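3.2 What people do with their shirts

I went into the Bemden interviews expecting to talk about detergent, and we mostly talked about creases. Of the 40 households I visited with Naa Atinga, only 10 ironed every week – the rest hung things up and hoped (I'm firmly in that camp myself!). Cotton shirts came up again and again, usually with a sigh. Figure 3 has a button-up in the state most people meant by "needs doing".
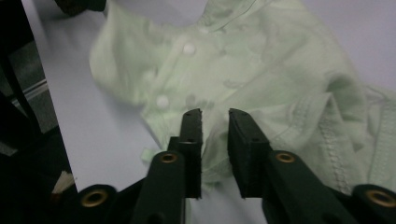 Figure 3. Crumpled button-up shirt, pale green.

3.3 Who does the ironing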